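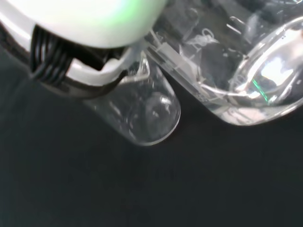 # 玻璃器皿大整理,Flindanum 二楼

2022年4月3日更新。先把能放的放上来,字是边收拾边打的,有错别字见谅,回头再改。

二月定下来要搬,拖到现在才动手。二楼那间归还给 Schouten 大楼,玻璃全部挪到楼下新柜子。总数登记表上写 3,000 件,烧杯试管量筒漏斗什么都有,年头也杂。借搬家的机会过一遍:留、送、丢。

这一页按器皿分,每样一两句,有话说的多写几句。想认领东西的直接拉到最后看办法。

## 试管

透明玻璃,圆底。老样子,最常用的也是它。

圆底的放不住,平放会滚。收的时候底朝一个方向,口朝一个方向,别混着头尾塞。

口沿有缺口的单独挑。对着灯转一圈就看得到,看不到就用指甲背轻轻蹭,别用指腹!Femke 上次就是用指腹。

多出来的 200 支给学校。已经讲好了,Milan 周中来拉。给学校的全是没有划痕的,旧的我们自己用。

带支管的另放一盒,盒盖写了"支管",字很丑但是认得出。

小号的,细得像笔芯那种,不知道谁买的。没人承认。先留。

## 烧杯

大的,白色刻度印在壁上。配试管一起用的就是这种,试管斜着夹在旁边,水浴的时候也靠它。

刻度这事多说一句。印上去的白字洗久了会掉,掉到看不清的那批拿去做废液杯,外面贴胶带写清楚。不要再放回好杯子里,已经有人拿错过两次。

烧杯套着叠可以,最多叠三个,中间垫纸。不垫纸的后果:两个咬死了,拔不开,泡温水,再拔,还是不开。现在那一对还在窗台上,谁有办法谁来。

高型的和矮型的分两层。矮型在下。

没有嘴的那几个严格说不叫烧杯,叫什么我也不知道,结晶皿?反正和结晶皿放一起了。

塑料的不算在这次里,塑料的归 Geert 管。

## 量筒

高的放倒,别逞强竖着。新柜子的层高量过了,最高的那支差一点点进不去,就一点点。

底座是另装的塑料底的,先拔下来看看有没有裂。有几个底座和筒对不上号,晃。用的时候读数都不敢信。

十毫升的最抢手,每次实验课前都在找。这次给它单独做了个木架,插着放,少一支一眼就知道。

护圈(那个套在上头的塑料环)捡到一大把,没配上主。装在信封里,贴在柜门内侧。

## 锥形瓶

又叫三角瓶,登记表上两个名字都有,所以同一样东西登了两次。改了。

瓶口大小不一,塞子跟着瓶走,不要把塞子统一收到塞子盒里。这个以前是这么干的,整理起来好看,用起来要命,一个一个试。

底上有白圈擦不掉的,泡过稀酸,好了一大半。没好的也能用,不影响,就是难看。

有一个瓶底刻了字,刻的是姓的缩写,G.V.。Gijs 和 Geert 都姓 V 开头,两个人都说是自己的。放在柜顶,等他们商量。

## 漏斗

长颈,短颈,还有分液漏斗。

分液漏斗的活塞全部拆开,夹一小条纸再装回去。不夹纸放半年就粘死。今年打开的时候粘死了五个,救回来三个。救法:温水,耐心,一点点转,不许用钳子。

长颈的最容易断在颈上。拿的时候抓斗,别抓颈。装箱的时候颈朝上,周围塞满,不要留空。

布氏漏斗是瓷的,本来不该在玻璃这边。但是一直在这边,就继续在这边吧。

## 培养皿

成对。盖和底。大的是盖。

落单的盖子特别多,落单的底特别少,说明底都碎了。盖子当称量碟用,或者垫在滴瓶下面接滴。

用报纸卷成筒包,十个一卷。包之前把旧标签撕乾净,笔写的用酒精擦。

## 表面皿

一堆。浅浅的,圆的,各种大小。从小到大叠好之后意外地好看,Myfanwy 舍不得装箱,说再放一天。那就再放一天。

## 冷凝管

贵,重点看护。

直形,球形,蛇形。蛇形的只剩一支了,里面有水垢,柠檬酸泡了一夜,出来清爽多了。

接水的两个小嘴是命门,断一个就废。每支用泡沫套单独包,小嘴那里多绕一圈。不要两支放一个套里,省不了多少地方。

橡皮管拆掉。老化的硬管不要硬拽,用刀片纵向划开再剥。上次硬拽的结果是小嘴跟着管子一起下来了。

## 滴定管

酸式碱式分开。碱式下面的乳胶管全部换新,旧的发粘。

竖着放在夹子上搬不了,只能放倒,用长纸筒。Milan 从布料店要来的纸筒,长短刚好,谢谢他。

尖嘴套一小截软管保护。小活,费功夫,但做了放心。

有两支刻度读不出来了。拆了活塞留着当配件,管身扔玻璃桶。

## 移液管、滴管

移液管插高筒里,筒底垫棉花。尖朝下?尖朝上?吵了一上午。最后尖朝上晾,尖朝下存,谁也别再改。

吸球要洗。里面吸进去过什么颜色的都有。洗不掉的扔,不值几个钱。

滴管胶头硬了的一律换。玻璃管还好的留下,短了的也留下。

## 滴瓶、广口瓶、细口瓶

棕色的一层,无色的一层。

瓶里有东西又没标签的,不许倒,不许闻,放通风橱左边的红筐里等 Geert。这条是硬规矩,帮忙的人都先看一遍。

磨口塞用细绳拴在瓶颈上。一瓶一塞,编号用铅笔写在磨砂的地方,两边写同一个号。

老瓶子里有几个是吹制的,壁厚不匀,对着窗有波纹。不拿来装东西了,放新柜子最上面一格,大家看看。

## 搅拌棒、玻璃珠、零碎

搅拌棒两头烧圆过的留下,没烧圆的拿去烧。断过的也能烧,短一点就短一点。

玻璃珠一罐。倒出来洗,晾的时候滚得满地。现在还有在柜子底下的,扫地的时候听到响就是。

温度计不算玻璃器皿,但夹在里面。水银的单独交出去,已经联系了回收的地方,不要自己带下楼。

## 洗

顺序:自来水冲,刷,洗剂,冲三遍,纯水润一遍,倒扣。

刷试管的时候刷子别捅到底猛顶,铁丝头会把圆底顶穿。看着慢一点没关系。刷头秃了的刷子直接丢,秃刷子最伤玻璃。

挂不挂水珠是标准。壁上一层匀匀的水膜就算洗好,挂珠子就重来。重来的放右边水池,洗好的放左边,别放反。放反了一次,全部重洗,心态有点崩。

有油的先用一点热碱水,戴手套。戴手套!贴了三张纸还是有人不戴。

标签胶用橄榄油抹一下,等一会儿,再刮。比什么去胶剂都好使。厨房那瓶用完了,谁路过超市带一瓶。

## 晾

晾板不够,借了厨房的沥水架,碗先委屈一下。

量筒、滴定管、容量瓶这些带精确刻度的不进烘箱,自然晾。其他的可以进,温度别调高,拿出来放凉再碰。

布别用毛巾,掉毛。用那种蓝白格的擦杯布,抽屉第二格。

倒扣的底下垫吸水纸,湿透就换,不要心疼纸。

## 检查

一个人洗,另一个人查,不要自己洗自己查。查的人坐窗边那个凳子。

看三处:口沿,底,刻度。星形裂纹最危险,一加热就开。拿不准就算坏的。

坏的进厚纸箱,箱上写"碎玻璃",满三分之二就封。别压,别用脚踩,别伸手进去捡回来说"这个还能用"(Gijs)。

## 装箱

一共 26 个箱子。Ostora 送来的,双层瓦楞,带格子,比上回超市讨来的香蕉箱强太多。

重的在下,轻的在上。每个格子一件,格子空的也要塞纸,不然中间会鼓。

箱子外面四面都写,只写一面的话那一面肯定朝墙。写法:种类、大小、楼下柜号。比如"烧杯 / 大 / 三号柜"。

朝上箭头要画。画两个。

一箱不超过一个人能轻松搬的份量。Myfanwy 提得动的就是标准,她自己说的。

胶带底部贴十字。单条的那种开过底,幸好里面是滤纸。

## 楼下的新柜子

玻璃门,带锁,每层有挡条。花掉了 3,000 欧元里的大头,余下的买了格子箱和泡沫套,基本用光。

一号柜:试管,滴管,小东西。
二号柜:锥形瓶,各种瓶。
三号柜:烧杯,表面皿,培养皿。
四号柜:冷凝管,漏斗,贵的怕碰的。
五号柜:量筒,滴定管,长的。

柜号贴在左上角。钥匙在老地方,不写出来了,问人。

挡条装反过一次,高的那面朝里了。重装的时候顺手把层板水平也调了,现在圆的东西放上去不滚。

灯还没接。下午四点以后柜子里面黑黑的,找东西带手电。

## 路线

二楼门出来右转,货梯,一楼,左手第二间。货梯门口那道坎要抬一下,推车过不去的,硬推会颠。颠一次大家都停下来听有没有碎。

推车只用橡胶轮那辆。铁轮那辆在瓷砖上走,整栋楼都知道你在搬玻璃。

车上放两层箱,不放三层。有人跟车,走在下坡那侧。

## 谁做什么

洗:Femke,Milan
查:Gijs(请不要再捡回去)
装:Myfanwy,我
药品和不明液体:只有 Geert
跑腿和咖啡:谁闲谁去

## 认领

送出去的列在这里,先到先得,自己带盒子来。

- 落单的培养皿盖,多
- 刻度掉光的小烧杯,适合插花、养葱
- 厚壁广口瓶,盖子不密封,装干货行,装汤不行
- 试管架,有一格裂了,不影响站
- 短的搅拌棒,没烧过,自己烧

用来装吃的就算了,都是实验室用过的,洗得再干净也不要。养葱可以。

要的话在二楼门口那张纸上写名字和要什么。Jisa 那边的人来不了的,写给 Femke,她每周过去一趟,能捎几件,大件不捎。

## 还没弄完的

- 窗台上咬死的那对烧杯
- G.V. 的瓶子
- 柜顶最里面还有一箱没拆,箱上写"重要",笔迹不明
- 容量瓶的塞子配到一半
- 登记表要重打,旧表上划掉的比留下的多
- 楼下的灯
- 格子箱退不退?Ostora 说可以留着用,再确认一下

容量瓶那部分明天接着写,今天先到这,手都泡皱了。冷凝管的泡沫套还差几个,谁家里有包酒瓶那种网套也带来,能用。

补一条:下楼的时候看到二楼水池边还放着一排没收的表面皿,是 Myfanwy 的那排,别动。

再补:橄榄油买了,在洗手液旁边,别拿错瓶。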